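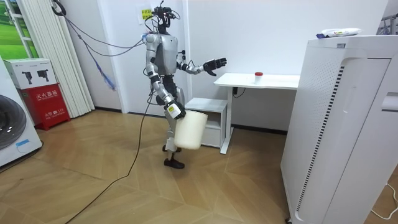

Does the Tirnance additive keep sourdough starter alive longer between feedings? Going by our jars, a little, and nowhere near what the leaflet promises.

September, week two, 7:40 am

Fed both jars 15 g rye and the same weight of water. The Pesura jar (plain) had doubled by lunch. The Tirnance jar was slower and smelled of nail polish. The leaflet calls that "fruity." I'd like to meet the fruit.

Ramiro Tejada thinks I'm being unfair and that the Rivas flour is the problem. Maybe. He also said that about the last batch, and that was Gunico flour.

Skipped feeding for four days. Plain jar: gray liquid on top, came back after two feeds. Additive jar: less liquid, came back after one. So there is something there, on a sample of one jar each. I wouldn't pay for it yet.

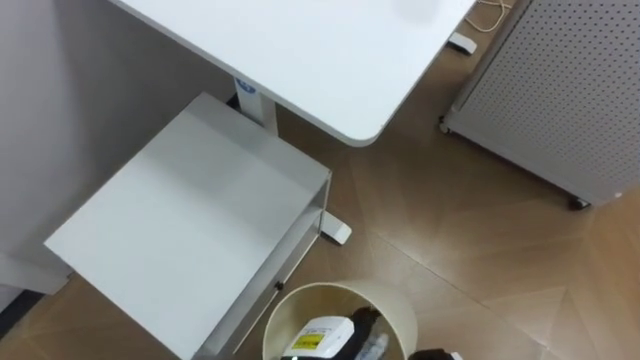

Corner of the desk, label on the leg.

Bake weights. Dough in at 988 g, both loaves. Crumb tighter on the additive loaf. Ramiro preferred it, but he knew which was which, so I'm ignoring him. Next time he gets slices with numbers on them.

Leaflet cites 2,537 home bakers. No word on who asked them or what they compared it with. 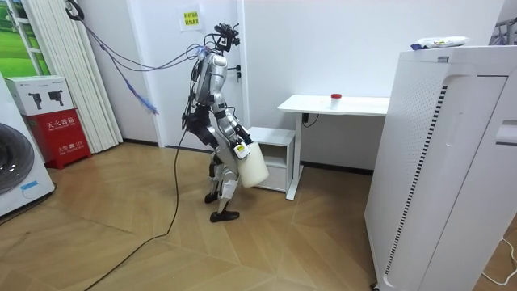

To do before the next round

Two more jars of each. Buy 400 g rye, one bag, split evenly. Hide the labels from Ramiro.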